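Automatisation du tri textile chez Kurkard

Kurkard est un atelier de tri et de pliage de vêtements situé à Eze. Depuis septembre, des postes à deux bras fournis par Stelter y traitent une partie des articles. La direction annonce 600 pièces par poste et par jour – un chiffre qu'aucune mesure indépendante ne confirme. 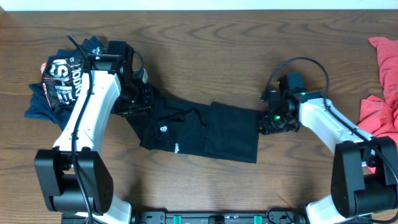

Effets sur le personnel

Les 90 salariés ont gardé leur emploi, mais plusieurs plieuses surveillent désormais les machines, sans hausse de salaire. Le gain de temps reste contesté.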